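### 3.2 What goes into the bin, and what the bin does to it

Most work on mixed small-parts storage begins with the part. Ours began with the container, mainly because the container was already there. Anyone who has spent time near a workbench knows the open bin: no lid, no dividers, and a floor that accepts whatever is let go above it. It is the kitchen junk drawer with a purchase order number.

We asked a simple question. When a few plain objects of two kinds share an open bin, how much of the mess comes from the objects and how much from the walls? Earlier writing on storage tends to treat the walls as neutral. Lukoševičius, who built the first set of trials, suspected otherwise after an afternoon spent trying to get a bar out of a corner with two fingers and a rising sense of injustice.

Two families of object were used throughout. The first we call bars: long, narrow, and inclined to settle along whichever side they meet first. The second we call blocks. Blocks are short enough that they rarely bridge anything, and they have the good manners to stay more or less where they land. We bought the bars from Vaněk in a single lot and the blocks from Plallska in another, so any grudges held by the objects should be evenly shared within each family.

Each trial started with the same routine. The bin was emptied, wiped and set level. The parts were tipped in from a shallow tray, left to come to rest, and scored before anything was taken out. We ran 200 trials in the main series. In 146 of them at least one bar finished touching a wall along part of its length, a result that will surprise no one who owns a cutlery drawer. Blocks touched a wall less often and, when they did, usually only at a corner.

Scoring was done by eye against a printed sheet. A bar was marked "free" if a clear gap could be seen along both of its long sides, "leaning" if it rested on another part, and "parked" if it lay against a wall. Portela argued for a fourth class, "sulking", for bars wedged end-on in a corner. The rest of us resisted until the pilot notes showed he had been using it for a month anyway. It appears in the tables as "cornered".

Wear turned out to matter more than we had planned for. A fresh bar slides. One that has been dropped often enough loses its crisp edges, and it then tends to catch on its neighbours and stop short of the wall. We did not replace worn parts during the series. Partly this was principle, as real bins are full of tired things, and partly it was the July invoice.

Colour played no part in the scoring, although it saved a good deal of squinting. With both families in one colour, two scorers working from the same bin disagreed often enough to make lunch awkward. Keeping bars red and blocks dark green ended most of those arguments, and the parts stand out well enough against a grey bin (Figure 4). 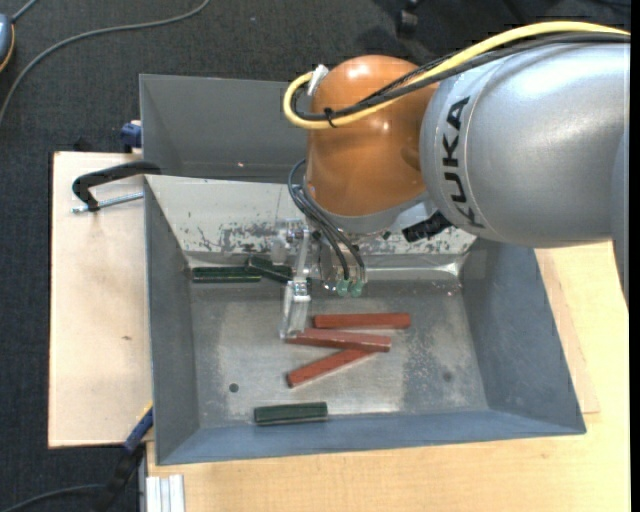
**Figure 4.** Bars and blocks in the open bin. The middle bar lies at a slight tilt and has worn edges along its lighter upper face.

#### 3.2.1 Spacing between parts

Three bars near the centre of the floor, as in Figure 4, make a kinder layout than most. Bars out in the open can be approached from more than one side, and a slight tilt in one of them does little harm. The trouble comes when a block fills the gap that the tilt has opened. We scored these cases separately as "plugged", and they account for much of the spread in the handling times reported in Section 4.

We measured each tilt against the nearest long wall, so that a bar lying square across the bin scores 90 degrees. Very few managed it. Bars prefer company, and the preferred company is usually another bar at an unhelpful angle.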